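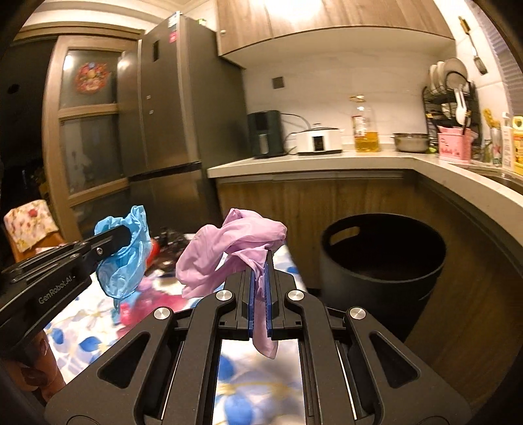 Panos de cozinha Imska, lilás e azul-claro

Vendo estes panos há uns tempos na minha lojinha e são os que mais saem, por isso resolvi dar-lhes uma página só deles! Há em duas cores, o lilás (a puxar para o rosa, eu sou suspeita, é a minha preferida) e um azul-claro fininho que deixa passar a luz.

Uso os meus para tudo: limpar a bancada depois do jantar, passar na porta do frigorífico, secar a panela de inox antes de a guardar... O azul é mais leve e seca num instante pendurado na torneira. O lilás é um bocadinho mais encorpado, gosto dele para a gordura à volta da fritadeira de ar e da garrafa do óleo.

Medidas e lavagem

Cada pano tem 30 cm de lado. Lavam-se na máquina a 30 graus, sem amaciador, que o amaciador estraga-lhes a absorção. Não os passo a ferro, e amarrotados na gaveta funcionam na mesma :)

Como se vendem

Conjunto de 8 panos, metade de cada cor. Referência 665 para o conjunto misto, 210 para quem quiser só o azul. Só lilás não tenho de momento, a Kerdale ficou de me mandar mais em agosto.

Toalhas de mesa

Já me perguntaram pela toalha de flores azuis, vermelhas e cor-de-rosa. Essa não está à venda, desculpem! Na linha Pultach há umas floridas do género, mas com o fundo mais creme.

Dúvidas ou encomendas, escrevam pelo formulário da loja. Respondo eu, normalmente ao fim da tarde.

Genowefa Nowakowski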